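Section 2: Finding a home for your Brelham and setting it up

Okay, box open, packing foam all over the rug? Good, that's how mine looked too. I wrote this section after putting my own Brelham bookshelf radio through three different rooms, so what follows is the order I wish I'd done things in the first time!

Before you plug anything in

1. Pick a shelf that's deeper than the radio. You want two inches free behind it for the antenna wire and the power cord (the plug is a chunky one).

2. Take everything off the shelf and give it a wipe. Grit under the rubber feet makes a nasty buzz on low notes, and I spent a whole evening blaming the speaker for it.

3. Check that the shelf doesn't rock. If it does, fix that first.

CAUTION: Don't push the radio tight against a back panel. The vents are on the back and it does get warm after a few hours.

I like a plain wood shelf for this, with a board overhead and a side panel to bounce the sound a little. Glass shelves rattle. Metal ones mess with the reception, at least in my house. 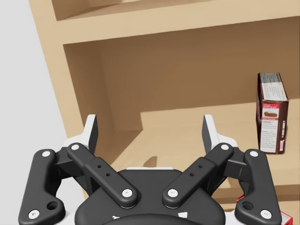

Connecting the antenna and power

4. Unroll the antenna wire all the way. Yes, all of it, even if it looks messy.

5. Push the bare end into the small red clip marked ANT and let go of the tab. Give it a gentle tug to see that it holds.

6. Run the wire up one side of the shelf with a bit of tape. Leave it loose for now, you'll probably move it.

7. Plug in the power cord, radio end first, then the wall.

NOTE: If you bought the Erka wall bracket, skip step 6 and follow the leaflet that came with it.

First switch-on

Hold the big knob in until the display lights up, then let go. It'll ask for a setup code, and out of the box that's 2558. Turn the knob to each digit and press to move along. Got one wrong? Hold the knob for 7 seconds and it starts you over.

Next comes the station scan. Go make coffee, it takes its time. If you end up with nothing but hiss, move the loose end of the antenna wire toward a window and scan again. Mine picked up Narkness FM only once I'd taped the wire up near the ceiling.

Setting the clock is in Section 3.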